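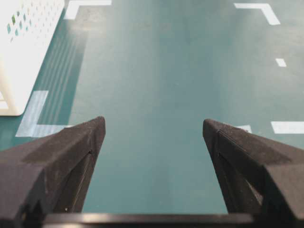 Ticket 578 - tape corners, green surface, Billen room
Status: open
Raised by: Clekotbridge bench team
Priority: normal

Problem
White corner marks keep going out of square. Relaid Monday, out again by teatime. Boxes get set down against them so it does matter. Also a lot of shine off the green, hard to see a pencil line from the door side.

Tried so far
08:50 wiped down with the usual spray, let it dry. Faint scuffs still there, left them.
09:15 new strips from the Hordiienko roll (stock no. 2340). Sticks ok, tears ragged.
09:40 measured corner to corner, 49 mm difference between the two diagonals. Way too much.
10:30 pulled one corner and redid it against a steel rule. Better but not right.
11:05 blind half down, less glare. Leave it down pls.

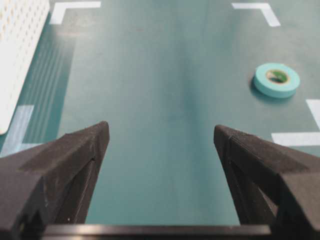

Next thing is the white panel with the holes. I was squaring up off its edge and I now think thats the whole problem - the panel sits at a slant, so anything taken from it goes slanted too. Going to work from a centre line insted.

To do
Get a proper roll of Cilulik tape, part 1509, narrow one
Take up all four corners, clean off any glue
Mark centre line, relay, check diagonals again
Dont move the panel untill thats done

Will update after lunch.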